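Tillis 500 Carpet Tile
Home / Flooring / Carpet tile / Tillis

Item no. 1368
Manufacturer: Bavum
Use: offices, break rooms, copy rooms, corridors
Availability: in stock, Ismail warehouse

Tillis 500 is a short-pile carpet tile for glue-down or tackifier installation on level indoor subfloors. It is supplied in gray only. The tile is square, 500 mm on each side, with a solution-dyed nylon face and a bitumen-free backing. Direction arrows are printed on the back of every tile.
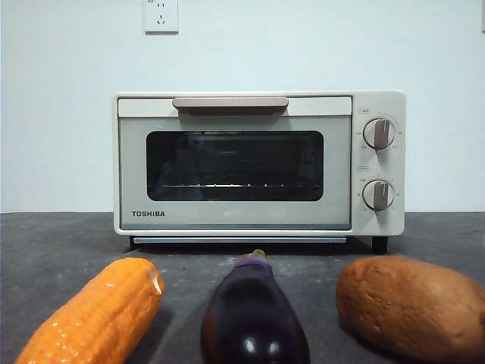 Tiles can be laid in one direction, quarter-turned or in brick pattern. One-direction layout shows the fewest seams in long corridors. Quarter-turn layout hides small shade differences between production lots, but lots should still be mixed across the room before laying. Bavum does not accept returns on tiles that have been cut.

Subfloor preparation

The subfloor must be clean, firm and free of old adhesive ridges. Fill joints and cracks with a cement-based patching compound and allow full cure. Relative humidity in a concrete slab must not exceed 80 percent at the time of installation. Painted floors need a scratch test. Do not install over cushion underlay, over existing carpet or over radiant heat that has been running in the past 2 days.

Store cartons flat in the room where they will be used, with the heat or air conditioning at its normal setting. Open one carton from each lot and compare color before work starts.
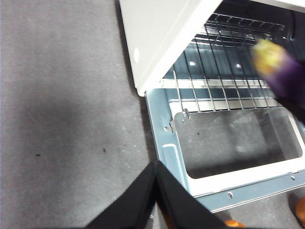 Adhesive

Use Posta release adhesive, applied with a foam roller in a thin, even coat. Let it turn clear before placing tiles. Full-spread coverage is required for corridors and any area with rolling loads. Perimeter tiles must be at least half a tile wide. Adjust the starting line if the layout leaves narrower cuts.

Care and replacement

Vacuum traffic lanes daily and the remaining floor weekly. Blot spills from the outside in and rinse with clear water. Detergent left in the pile will attract soil.
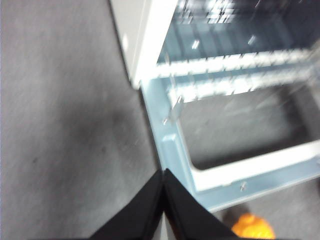

Inspect the floor under normal room lighting before ordering replacement tiles. Change the angle of the light and look again at any doubtful area. A soft, darker gray patch on the carpet near the base of a light-colored unit can be wear or plain shade, and the two are easy to confuse from above. If the patch stays when the light moves, clean the tile first and let it dry. Replace it only if the pile remains flat or thin.

To lift a tile, start at one corner with a flat blade and pull slowly toward the center. Match the arrow on the new tile to its neighbors.

Page revised 25 June 2022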